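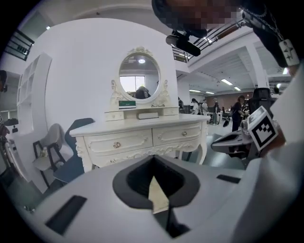
How long should I let the starter rest before the first loaf?
Give it 10 hours on the counter after the second feeding, then bake.

Section 3: Waking up your Zisirar starter

I wrote this part for my friend Pin-yu Fu, who got her jar in October and called me in a panic. So if it sounds like I'm talking to one person, I am!

1. Tip the dried flakes into a clean jar and add 5 spoonfuls of lukewarm water. Stir, then walk away until the flakes go soft.

2. Add 3 heaped spoonfuls of flour. I like rye for this first feeding (plain white works too, it's just slower).

3. Set the lid on loosely. Please don't screw it down, the gas has to get out somewhere.

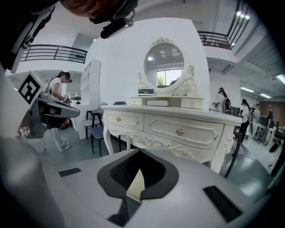
4. Next morning, scoop out half and feed what's left with the same amounts of flour and water. It may smell like old socks at this point. Mine did, and the bread was lovely.

5. Slip a rubber band around the jar at the level of the dough, so you can tell how far it climbs.

Note: If you keep your kitchen cold, like I do, stand the jar in the oven with only the light on.

Caution: Pink or orange streaks mean it's spoiled. Throw the whole thing out, wash the jar in hot soapy water and start over with the spare packet.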